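About the Vallton School Volleyball League

The Vallton School Volleyball League was founded in January 2018 to give middle school students regular, well-run competition close to home. Membership is open to public and private schools in Vallton, Degefa and Faltmont.

The season runs for 18 weeks and ends with the Pinerex Cup in May. Matches are played as best of three sets, and each school may register up to 27 players across its teams.
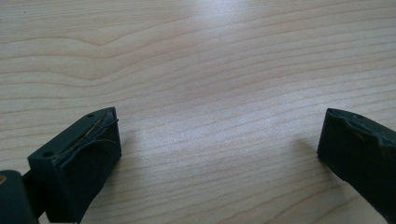

Coaching and Officials

All head coaches complete a safety course before their first match — assistant coaches are encouraged to attend as well. Referees are assigned by the league office, and schools may not supply their own.

Applications from new schools are reviewed once a year by the league office in Vallton.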